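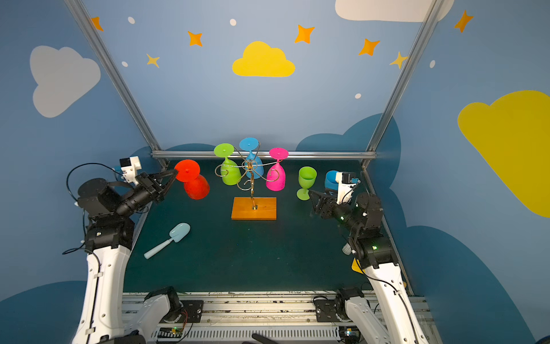 Two arms and the gold rack in our cell at Aguiar. The red goblet is in the left gripper, upside down.

A success rate is a small number that hides a large table

By Edvin Fagerlund

April 2026

I have worked with robot arms for many years now, and I still do not like to read the results section of a paper first. I read the failures first, if the authors have printed them. Most authors have not. They give one success rate for each task, sometimes with a line for a second method beside it, and then they go to the discussion. I want to argue that for tasks with two arms and many similar objects, this one number is close to useless, and that we should stop accepting it from each other.

My example is our own work, so I offend only my colleagues. The task is easy to say. There is a rack of twisted gold wire on a wooden base, and there are plastic goblets in several colours. The arms must hang the goblets upside down on the curled branches. A child understands it after one look. We trained a policy on 2,692 demonstrations, all made by people moving the arms from a distance, and then we ran 200 trials. Hertta Kettunen led the collection and Mahmoud Nasr did the training. My part was to watch the trials afterwards and mark them.

The marking is where my opinion changed. Before this I thought of it as dull work that comes after the real work.

Our rule was that a trial succeeded if every goblet was on the rack when the time ended. It sounds strict and clean. But consider a trial where all the goblets but one are hanging, and the last one is held in the gripper, a few centimetres from the branch, when the clock stops. By our rule it is a failure, and it has the same weight as a trial where the arm pushed the first goblet over and never found it again. The two trials teach completely different things. In the table they are the same zero.

The opposite case troubles me more. A goblet may hang by the very edge of its foot, so that any touch would drop it. By the rule this is a success. I marked 8 such trials and wrote "success" for every one, as I had promised to do. I did not feel good about it.

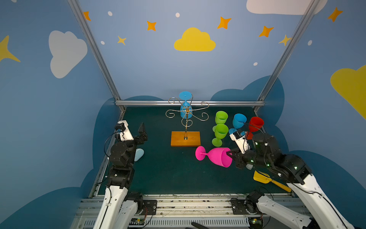
One goblet hanging on the rack, with the right gripper at the rim of the pink one.

The pink goblet is a good place to look, and I mean any goblet that lies on its side. Where the fingers take it decides very much of what comes later. If the gripper closes on the rim, the foot is left free, and to hang the goblet you then have to bring the stem to the wire while the bowl is held from its open end. It can be done. Our operators did it often, each one in a slightly different way. Leif Haugland liked to turn the wrist early, while Gaspard Pichon waited until the goblet was above the rack. Both of them reached good results. The policy learned from both, and at times it seemed to me to start with one man's plan and finish with the other's.

You cannot see this in a success rate. You can see it only if somebody divides the task into stages and records where each goblet stops: reached, gripped, lifted, brought to the branch, hung, still hanging after release. Six marks for each goblet is not a large burden. When I did it for our trials, I found that the grip was almost never the problem. We had spent most of September improving the grip.

I hear three objections when I say this in meetings, and I will try to be fair to them.

Mahmoud's objection is that stages are chosen by people, and people choose them to make their own method look good. He is right. If my method is strong at reaching, I will invent four stages of reaching. But the same is true of the success rule, which is also chosen by people, and there the choice is harder to notice. I prefer a visible choice that others can argue with.

The next objection is about comparison. Groups need one number to compare with other groups, and the Ivley benchmark, which we all use, asks for one number only. I accept that a ranking needs it. Still, our paper has many pages and the ranking takes one line. There is space for the rest.

Then there is the cost. Somebody has to watch the recordings. With the main run and all the smaller ones together, we had 3,059 attempts at a single goblet, and I watched them all. It was slow, and my eyes were tired. I would do it again, and I would ask for a second person, so that we can report how often two people disagree. Hertta marked one part of mine without seeing my marks. We disagreed most on the question of when a goblet is "brought to the branch", and after an afternoon with coffee we wrote a better definition.

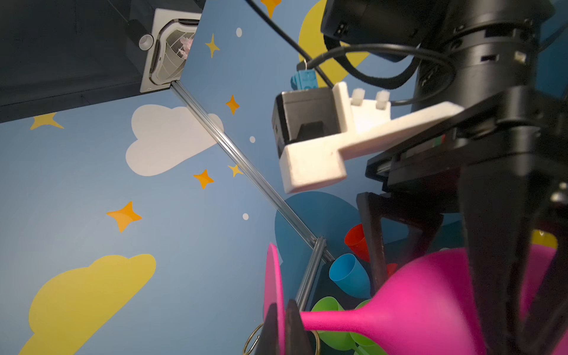 A pink goblet held sideways in the fingers, other cups close behind.

I also believe we should publish the wrist views together with the marks. From the fixed camera a grip may look firm when the fingers hold very little. The wrist camera has its own weakness, as the nearest things are blurred and an arm can hide half of the objects, but it shows the contact between finger and plastic better than anything else we have. When I was not certain about a mark, I opened the wrist recording, and in many cases I changed my mind. A reader who has only the fixed view cannot check me.

The tool we use to label, Protudix, allows only two buttons by default, a green one and a red one. I mention it because tools teach habits. A student who begins with two buttons will think that a trial has two possible ends. We added our own fields, and it took less than a day.

My request to reviewers is modest. When a paper on two-armed work reaches you with one percentage in the abstract, please ask the authors where the objects stopped. If they know, they can add the table before the final version. If they do not know, they have the recordings and can go and look.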